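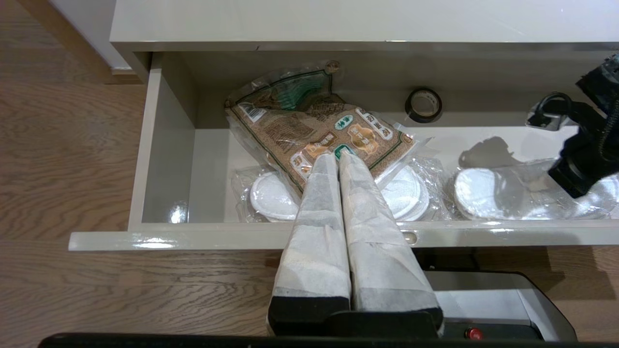 Varkville Reports Results of Household Chore Trial for Two-Finger Robot Arms

Drawers and bedside surfaces remain the hardest part of the home, the company says

STELTDALE, Apr 17, 2019. Varkville, a developer of control software for light robot arms, today released results from its first trial of household tidying in furnished rooms. The trial covered 3,824 attempts at 24 everyday chores, carried out with Nieminen, the company's manipulation software. The company's finding is that current machines can do parts of many chores, and that few chores can be handed over from start to finish.

Scope of the trial

The chores were chosen from tasks that people do many times a week: opening and closing drawers, taking out packaged goods, putting small items back, clearing a tabletop, and moving fabric out of the way. Rooms were used with their ordinary furniture and ordinary contents. Items were not marked, tagged or fixed in position for the arm.

An attempt was scored as complete only if the arm finished the chore without a person touching the arm, the item or the furniture. Partial results were logged separately and are not included in the completion figures.

Findings

Of the 24 chores, 6 met the company's threshold for unattended use. All 6 involve rigid items with a clear edge to hold. Chores involving soft packaging did not meet the threshold. A sealed plastic bag changes shape when it is pressed, and its contents shift toward the low end when it is lifted. Clear wrapping is a separate problem. Reflections on the plastic are often read as part of the item, and the arm then closes on a point above or beside it.

"A drawer is a small space with four walls and no standard contents," said Siiri Kauppinen, head of manipulation at Varkville. "A bag of dry goods lying across cotton pads in plastic is easy for a person. For the arm it is several decisions, and an error in the first one carries through to the rest."

Glossy furniture produced similar errors. On pale, shiny tops, bright spots from room lighting were recorded as objects in 744 attempts. A software update planned for October is intended to address these readings by comparing views taken from more than one arm position. 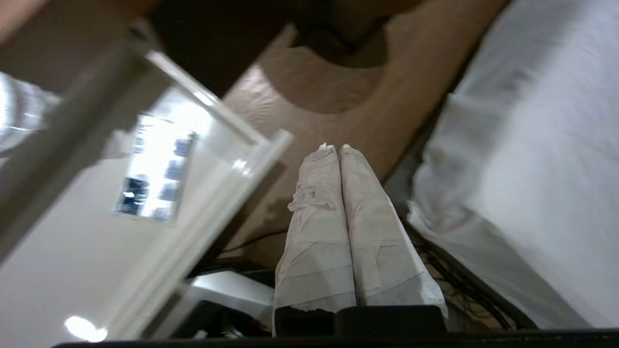
Space between pieces of furniture was the other main limit. Where a bed stands close to a cabinet, the arm has little room to turn, and fabric or cables may lie in its path. The current software slows the arm when it cannot tell fabric from a solid surface. This reduces contact but adds time, and many attempts ended at the time limit with the item still in place.

Finger coverings were also reviewed. Soft wraps and padding improved hold on smooth plastic but wore unevenly, and loose material at the tips affected how the arm judged its own position. Varkville will compare several coverings in the next round of testing.

Shop-floor comparison

A parallel review was made with Sunico, a packing firm that uses light arms for sorting and box filling. Arms of the same class performed more steadily there. Items arrive one at a time, lighting is fixed, and surfaces are matte.

"We would not describe our line as a hard test," said Esko Toivonen, operations manager at Sunico. "We arranged it so the arm has less to work out. I don't know how you would do that in a bedroom."

Next steps

Varkville does not plan to offer a household product on the basis of these results. The second round will repeat the drawer and tabletop chores with a revised grasp planner and a longer time limit. The full chore list, scoring rules and failure categories are available from the company on request.

Media contact: Greer Munro, Varkville, Steltdale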